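Prikura Linen Room, Hand Gripper Inspection
Unit 79
Checklist with comments
Date: Dec 31, 2025
Inspected by: Elmarie Shabalala
Read over by: Wichai Thongdee
Reason: pinch report 2461, plus dropped sheets on the evening shift

Before the boxes, a word to everyone who wrote something on the back of the last sheet. Thank you! I read every line, even the ones in pencil, and I've tried to answer them as I go. Please don't stop writing on the back.

For those who were off: Napaporn Kaewmanee was smoothing a sheet by hand while the gripper was still closing, and the fingers caught the side of her thumb. She has a bruise and is back at work, and she was kind enough to go through it with me twice. The fingers were slow to let go after she released the trigger, and that's the part I care most about.

1. Unit tagged out and off the bench before inspection
OK. The tag was on when I got there, filled in properly and signed by Simão.

2. Trigger returns fully when released
FAIL. Nine pulls out of ten were fine, and on the tenth it hung for a moment before coming back. I'd have missed it if I had stopped at five, so please do all ten when it's your turn.

3. Fingers open fully and evenly
FAIL. Same fault as item 2, I'm fairly sure. When the trigger hangs, the fingers hang with it. I cleaned out a good pinch of lint from behind the trigger and it got better, but better isn't good enough to pass.

4. Fingertip pads, condition
REPLACE BOTH. Worn along the upper ends, with scuffing you can see without your glasses. The left one is a little chipped as well. I laid the gripper over a crumpled white sheet to check it, and I'd suggest you do the same, as black pads on our black bench mat all look perfect.
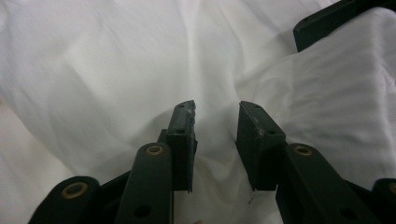 Simão Macedo asked whether the pads could be sanded down and put back, as we used to do at Botcombe. I did it myself there for years, so I can't scold, but a sanded pad is a thinner pad and then the grip comes up short and people squeeze harder to make up for it. New ones, please. The order number is 3861 and there should be a bag of them in the gray drawer.

5. Pad fasteners tight
OK after tightening. One had a touch of movement in it.

6. Brass bushings in the linkage arms
OK. I felt for play at each one and wiped them down. No oil, please, however tempting. Oil ends up on the sheets and then we all hear from the front desk.

7. Linkage arms, cracks or bends
OK. Checked under the bench lamp, both faces.

8. Guard and warning label in place
FAIL. The label has been rubbed until it can't be read. Hongmei Shao has spares and has promised me one after the holiday.

9. Grip force at the test block
NOT DONE. There's no point measuring it with worn pads. Do this one last, once the new pads are on, and write down the reading even if it looks normal.

10. Operator check
Everyone on the folding line to show that they can release, wait for the fingers to open all the way, and only then reach in. I know we've all done this since July and it feels silly to be watched. It takes 90 seconds. Humor me.

Result: OUT OF SERVICE until items 2, 3, 4, 8 and 9 are signed off.

Comments from Wichai: Agree with all of it. I'd like the trigger spring changed too, even if the cleaning seems to have helped. Mundadero had a sticking one last summer, cleaned it, and it was sticking again within the week. I'll bring a spring over from Chareonsuk on my next run.

Elmarie: Yes to the spring, and thank you. Leave it in the gray drawer with the pads, and put a note on it so it doesn't get tidied away.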